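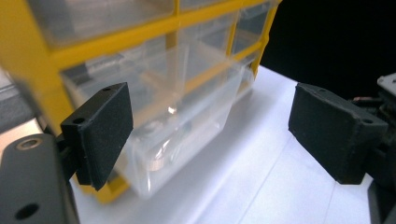 Why doesn't Titan's methane run out??

posted by kozma_skies

Ok so doing a planets unit with my kid and we got stuck on Titan (Saturn's big moon). The library book says sunlight breaks up the methane in the air and it turns into that orange haze, and the haze sinks to the ground and doesn't go back. Fine. But then it says the methane should be gone in tens of millions of years, and Titan is billions of years old. So where is it all coming from? Book just moves on to Uranus on the next page, thanks a lot.

I figured the lakes, like on Earth, the ocean evaporates and rains and evaporates. But if the lakes are just feeding the air and the air is losing it then the lakes go too, right? Or are the lakes so big it doesn't matter.

Also – second thing – could you light it? If you struck a match there. Kid wants to know, I said no but couldn't say why. Need something I can explain to an 11 year old, no equations please. We have the club night at Burnmont coming up in March and she wants to stand up and ask this, would like to have half a clue before then.

Hunura
You already have most of it. The lakes don't fix the problem. Rain and lakes just move methane around, same as water here, but the sunlight part is a one way trip. The hydrogen that gets knocked off is light and drifts away into space, so the pieces can't all go back together as methane. What's left sticks into heavier stuff, ethane and bigger, and that's your haze.

So either there's a supply, or we happen to be looking at Titan at a lucky time. Real answer is it isn't settled. Main ideas:

Methane stored inside. The crust is water ice and ice can trap methane in little cages (look up clathrates, there are pictures, kids like them). If it warms up or cracks, gas gets out. Could be a slow leak or could be big burps with long gaps between them.

Ice volcanoes. Cold slushy water instead of lava, bringing gas up with it. There are a few spots on the radar maps that look like maybe. People argue about every one of them.

Made down deep. Rock, hot water and carbon can make methane with no life involved. Or organic material from when Titan formed gets cooked in the core. Some of the nitrogen in the air may have come out that way too.

No supply at all. It got one big dose at some point and we're seeing the tail end. Nothing wrong with that idea except nobody likes a coincidence.

The lakes are big, a few are really seas, most of them up by the north pole. Still not enough to last the age of the solar system, going by the usual estimates. There may be more liquid soaked into the ground where radar can't see it.

For an 11 yr old I'd go with the bathtub. Drain is open, we can see that. Tub still has water in it. So is there a tap running somewhere, or did somebody fill it a little while ago and leave the room? She can ask the club which one they'd bet on, you'll get a fight going.

Match: no. No free oxygen in the air, its nearly all nitrogen. Fire needs both. On Titan you'd have to bring the oxygen.

uvullow_58
methane = life. cows make it, swamps make it. they just dont want to say. same as the phosphine thing

kozma_skies
Bathtub is perfect, used it at dinner. Thank you. She now wants to know if you could have a flame if you sprayed oxygen out of a tank?

Hunura
Yes, if you got it started. It's backwards from a camp stove, the oxygen is what comes out of the nozzle and the air is the fuel. It'd be a weak one if it held at all, methane is only a few percent of the air there and everything is around minus 290 F. I wouldn't promise her a nice steady flame.

And on the life thing, it can't be ruled out but methane on its own doesn't say much. Uranus and Neptune have plenty and there's no swamps there.

Dotted_Line
Adding one thing as it got skipped. There's a mission going, Dragonfly, a rotor craft about the size of a car, gets there in the 2030s. It's going to land in the dune area near the equator and hop from place to place sampling the ground. Won't go to the lakes, wich annoyed me when I first read it, but the ground is where the old haze stuff ended up. It also has a sensor for ground shaking, so might tell us something about the ice shell and what's under it. Your kid will be in college or so when the data comes in.

If you want a hands on bit for the club, put a drop of food coloring in a clear glass of water and shine a flashlight through it, then add more. Gives them the idea of why we couldn't see the surface for so long. Radar and some infrared get thru, regular light mostly doesn't.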